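Home | Forums | Workshop | Log in

Butcher block table, oil or hardwax?

toomfan7
Long table, pale strips glued up, slightly darker streaks in a few of them. It has picked up a faint dark smudge on top. Mineral oil again, or sand it and go to hardwax?

E_Kuusk
Hardwax. Sand to 120, then 180, two thin coats. I did ours in November and haven't touched it since. 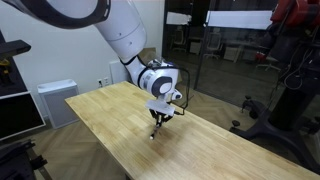 Try a damp cloth and a little dish soap on the smudge first. If it stays, sand the whole top. A spot you sand by itself will show.

mitmont_al
Disagree on hardwax. If there's old mineral oil in the wood it won't bond well. Stick with oil and redo it twice a year.

E_Kuusk
Mine had been oiled for years. I wiped it down with mineral spirits and waited 17 days. No peeling.

toomfan7
Floor is herringbone, medium brown, and I don't want dust in the joints. Can I sand in place?

mitmont_al
Tape down plastic and hook up a vac. Still say oil.

Algirdas Lūse
Do the underside too or the top can cup.

Contact | © Bullcombe Forums | Back to top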